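# 테이프를 담는 손

2022년 2월 13일

Firkton 물류창고의 소분실은 출입문에서 가장 먼 쪽에 있다. 제조사에서 상자째 들어온 테이프를 풀어 주문서대로 트레이에 나눠 담고, 담긴 트레이를 포장대로 넘기는 곳이다. 취급하는 테이프는 36종이다. 폭과 색이 조금씩 다르고, 같은 흰색이라도 재질이 다른 것이 섞여 있다. 주문은 대부분 병원 비품실이나 학교, 소규모 공방에서 들어오며 한 트레이에 한두 개만 담기는 경우가 많다.

지난해 8월까지 이 일은 전부 사람이 했다. 작업자는 선반에서 롤을 꺼내 라벨을 확인하고 트레이에 넣은 뒤 주문서에 표시했다. 어려운 동작은 없지만 하루 종일 팔을 앞으로 뻗고 있어야 한다. 손목과 어깨가 아프다는 말이 계속 나왔고, 소분실은 창고 안에서 자리 이동 신청이 가장 많은 부서였다.

회사는 Hosoda라는 이름의 작업 셀을 한 대 들였다. 로봇 팔이 롤을 집어 트레이로 옮긴다. 설치에는 38일이 걸렸다. 팔을 고정하고 배선하는 작업은 초반에 끝났고, 나머지 기간은 집는 힘을 맞추는 데 들어갔다. 세게 쥐면 폭이 좁은 롤의 가장자리가 눌리고, 약하게 쥐면 돌다가 떨어진다. 작업자들이 손으로 집을 때는 의식하지 않던 차이여서 처음에는 설명하는 일부터 어려웠다고 한다. 결국 품목마다 값을 따로 넣었다.

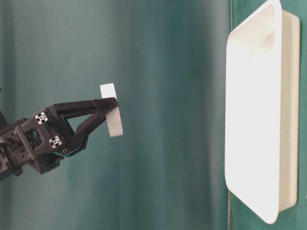 값을 넣는 일은 지금도 소분실 사람들이 한다. 처음에는 설치 업체인 Navidau 쪽 기술자가 맡기로 되어 있었으나, 새 품목이 들어올 때마다 방문을 기다릴 수 없었다. 화면 옆에는 공책이 한 권 걸려 있다. 어느 롤에서 무엇을 얼마나 바꿨는지, 누가 바꿨는지 적는 공책이다. 전산에도 기록은 남지만 교대할 때는 다들 공책을 먼저 편다. 앞 조가 "흰색 좁은 것, 두 번 미끄러짐, 한 칸 올림"이라고 써 두면 뒤 조는 그 품목부터 지켜본다.

현재 소분실에서 나가는 트레이는 하루 513개다. 셀이 들어오기 전과 비교해 눈에 띄게 늘지는 않았다. 회사도 그 점을 숨기지 않는다. 로봇 팔은 숙련된 작업자보다 느리고, 비닐 포장이 벗겨진 롤이나 서로 붙은 롤을 만나면 멈춘다. 달라진 것은 사람이 서 있는 위치와 하는 일이다. 전에는 모두가 선반 앞에 섰고, 지금은 한 사람이 셀 옆에서 롤을 채우고 멈춤을 풀며 나머지는 검수와 포장을 한다. 자리는 두 시간마다 바꾼다.

검수는 예전에 담는 사람이 겸했다. 본인이 담은 것을 본인이 다시 보는 방식이라 색이 비슷한 롤이 바뀌어 나가도 잘 걸러지지 않았다. 이제는 담는 쪽과 보는 쪽이 나뉘었다. 검수대에서는 트레이를 하나씩 당겨 롤 안쪽의 심지에 찍힌 표시와 주문서를 대조한다. 잘못 담긴 것이 나오면 그 자리에서 빼고 공책에 적는다. 대개는 선반에 롤을 채울 때 칸을 잘못 찾은 경우라서, 사람의 실수와 기계의 실수를 가르는 일이 생각보다 번거롭다. 한동안은 조마다 가르는 기준이 달라 월말 집계를 다시 한 적도 있다.

임금 문제도 있었다. 소분실은 원래 처리량에 따라 수당이 붙는 부서였다. 팔이 담는 트레이를 누구의 몫으로 볼지 정해진 것이 없어 첫 달 급여 명세가 나온 뒤 항의가 이어졌다. 회사는 개인별 처리량 수당을 없애고 조 단위 고정 수당으로 바꾸었다. 평소 손이 빨랐던 사람들은 받는 돈이 줄었다. 줄어든 금액을 반년 동안 보전하기로 합의했고, 그 뒤의 방식은 아직 협의 중이다.

인원은 줄지 않았다. 다만 지난가을에 그만둔 두 사람의 자리는 채우지 않았다. 회사는 포장 쪽 물량을 보고 결정하겠다고 했고, 작업자들은 이 말을 서로 다르게 받아들인다. 셀이 한 대 더 들어온다는 소문도 돌지만 확인된 내용은 없다.

교육은 작업 시간 안에 한다. Pramadano라는 사내 과정으로, 멈춤을 푸는 법과 값을 바꾸는 법, 안전문을 여닫는 순서를 배운다. 교재는 69쪽이다. 앞부분은 설치 업체의 설명서를 옮긴 것이고, 뒷부분은 공책에 쌓인 메모를 정리한 것이다. 새로 온 사람은 뒷부분부터 읽으라는 권유를 받는다. 나이가 많은 작업자 중에는 화면 조작이 부담스러워 셀 옆 순번을 건너뛰는 사람도 있다. 지금은 조 안에서 알아서 바꿔 주지만, 순번표를 전산으로 옮기면 그렇게 하기 어려워진다. 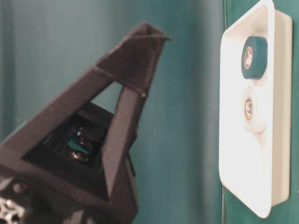 오전 조의 한 작업자는 팔이 편해진 것은 맞지만 하루가 길어졌다고 했다. 손으로 담을 때는 일에 박자가 있어 시간이 금방 갔는데, 셀 옆에 서 있으면 언제 멈출지 몰라 눈을 떼기가 어렵다는 것이다. 그는 "퇴근하면 전에는 어깨가 아팠고 지금은 눈이 아프다"며 두 시간 순번을 한 시간으로 줄여 달라고 건의했다고 말했다. 다른 조에서는 자리를 자주 옮기면 검수 흐름이 끊긴다며 반대했다. 회사는 두 조의 순번을 다르게 두고 한 달 동안 비교해 보기로 했다.

멈춤 알림음도 같은 시기에 바뀌었다. 처음 설정된 소리는 포장대의 지게차 경고음과 비슷해 양쪽이 함께 고개를 드는 일이 잦았다. 지금은 낮은 소리가 두 번 울리고 셀 위의 표시등이 켜진다. 귀마개를 쓰는 사람이 있어 표시등 위치를 높여 달라는 요청이 들어와 있으며, 다음 점검 때 옮길 예정이다.

점검은 오후 조가 시작하기 전에 한다. 집게 끝에 묻은 접착제를 닦고, 나사가 풀린 곳이 없는지 보고, 빈 트레이로 한 차례 돌려 본다. 닦는 천은 선반 아래 서랍에 있다. 접착제가 남으면 가벼운 롤이 집게에 붙어 내려놓을 때 비뚤어진다. 공책의 첫 장에 적힌 내용도 이것이다.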